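Notebook, Kelden student robotics project, gripper bench
July 13, 2022

Carried on with the grip tests for the tidy-up task. Goal for this part of the summer is still the same: pick up a small object from a cluttered surface, hold it without slipping, put it in the tray. We are behind the plan by some 2 weeks, mostly from the wiring.

Swapped the left finger cable first thing. The old one cut out whenever the wrist turned past the halfway mark. I left the connector on the bench with tape on it in case anyone wants to look at the crimp. New cable is routed on the outside of the wrist, tied in two places. Do not pull it tight, the wrist needs the slack.

Grip force. The Munasinghe script takes a plain number for closing effort, no units. Started at 700, which was what we had left in the config from the spring demo, and that is far too high for anything with some give in it. Brought it down in steps and stopped at 155. Below that the fingers close but the driver sometimes reports no contact and opens again. I saved 155 as the default in the bench config only. The Grultenitz team config is untouched, so if you copy files across, check which one you are taking.

Tried a longer wait between close and lift as well. Could not tell any difference, put it back.

The Plirkico viewer still drops the wrist stream when the logger starts in the same session. Workaround: start the logger, wait for the prompt, then open the viewer. If it goes grey, close the viewer and leave the logger alone. I want to file this properly but need a clean log of it first.

To do before the next session:
Rerun the calibration after the cable change.
Write down the homing position, it is only in my head and in one old branch.
Decide if the tray goes left or right. The arm reaches both but the code assumes left in at least one place.
Move the run names to the new pattern so they sort in order.
Ask about bench time in October for the class showing. 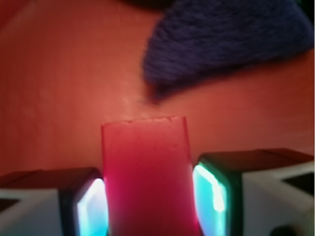
Segmentation is the part I trust least right now. The color threshold was tuned on a plain light background, and I never went back to it after we changed the setup. With the red block held between the fingers over an orange surface, the two hues are close enough that I would expect the mask to spill past the top edge of the block. The blue knit piece at the upper right ought to be the easy case, so I will use that to check the code before touching any of the numbers for red. The finger pads are another thing to handle, as they go bright white in the middle and put a faint cyan tint on the edges of the block. First try will be to mask out the finger areas completely and work only on what is left between and above them. If that is no good, I will try turning the pads down and retune from there.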